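Skostari Sortierwanne, grau

Drucken | E-Mail

Ich mag ja Behälter, denen man die Arbeit ansieht - und die Skostari ist so einer! Tief, rechteckig, mit schrägen Wänden, da rutscht mir alles schön zur Mitte (Kleinkram sowieso).

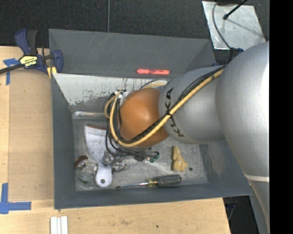 Maße und Preis

Innen 105 cm lang, Wände dunkelgrau lackiert. Kratzer kommen mit der Zeit, mich stört das null. Bei mir kostet sie 200 Euro, gebraucht 100 Euro. Versand ab Lager Pindham, 19 Euro extra. Den passenden Deckel von Bromby gibt es wieder ab Februar.

Drucken | E-Mail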